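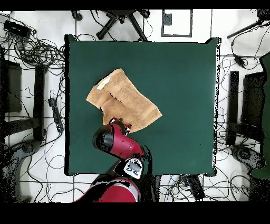
**Retenach Linen Store, Stirnthorpe**
Progress report to the Varnow Fund, period ending May
Prepared by Felicja Walczak

## Summary

The towel stock is now sorted, counted and on the shelves, and we have started lending to the first households. We hold 195 bath towels fit for use. The folding guide that we promised for this period is in its second draft. Bed linen has not been started and will move into the next period. Spending is within the grant, with one change between headings that we need you to approve.

## Stock

When we wrote last, the donated towels were still in bags in the back corridor. They have all now been opened and washed. Anything with holes, badly pulled loops or a hem coming away was put to one side. The towels with loose hems can mostly be saved, and Felicja has been repairing them in the evenings. The holed ones have been cut up for cleaning cloths and are not included in the figure above.

We sort by size first and colour second. In the last report we said we would sort by colour first, as hotels do, but our towels come from so many places that the shades do not make sensible groups. Browns and tans are the exception, and these have a shelf to themselves.

We have kept the makers' labels on wherever they are still attached. Some of the print has worn away in washing. Where the fibre content can't be read we wash the towel with the mixed load and leave it out of the tumble dryer.

## Folding and laying out

Most of the working time this period went on agreeing one way to fold. We had been using several, and the piles would not stack. The shelves are narrow and a towel folded in half too few times hangs over the front edge.

The method in the current draft is as follows:

1. Lay the towel out flat on the table and smooth it from the middle towards the edges.
2. Find the label and turn the towel so that the label is at the end nearest you.
3. Take both corners of the far end and bring them down to meet the near end.
4. Fold in half again in the same direction.
5. Fold the sides in by thirds and turn the towel over so that no loose edge faces out.

The first step takes longer than the rest put together if the towel has been left in a heap. Towels pulled straight from the basket are creased across the middle, and a corner is often tucked under. If that is missed, the corners don't meet at step three and the whole thing has to be opened out again.

The dark green covering on the table has been a help with the lighter colours, as the edges of the towel show up well against it. It does ruck up at the sides and we have added a note to the guide about straightening it before starting.

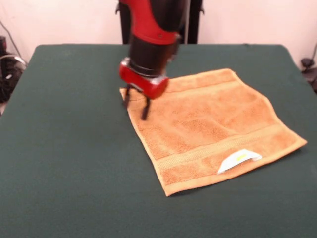 *Tan towel laid out on the green table, with its woven bands and the small white label at the hem.*

The woven bands have turned out to be the best thing to line up by. On towels that have them, the hems are often uneven after years of washing, but the bands keep straighter. The second draft tells people to match band to band where they can and to ignore small differences at the edge. Plain towels are still folded by the corners.

## Lending

Nine households have borrowed from the store so far. Each gets a bundle of five towels, tied with tape, with a card saying what is in it and when it should come back. Seven of the nine bundles have been returned. One of those was a towel short and we have not chased it.

Two households asked whether they could keep the bundle for longer than the month. We agreed in both cases. We would like to make the loan period two months from now on, and will do so unless the Fund objects.

Hand towels have been asked for more than once. We have very few, and they are not in matching sizes. We have put out a request through the Walczak repair shop in Stirnthorpe, where there is already a drop-off box.

## Money

Washing costs were higher than planned because a lot of the stock needed to go through twice. Shelving cost less, as we were able to reuse the old brackets. We ask to move the amount left under shelving to the washing line. The figures are in the sheet sent with this report. No other heading is affected.

## Next period

- Finish the folding guide and print it on card for the wall above the shelves.
- Start on bed linen, beginning with single sheets.
- Replace the tape on the bundles with something that does not fray.
- Mend the remaining towels with loose hems and add them to the count.
- Move the loan cards into one book, as the loose ones are already getting out of order.

The sheets will need more room to lay out than the towels do. We are looking at whether two tables pushed together would be enough, and will report on this next time.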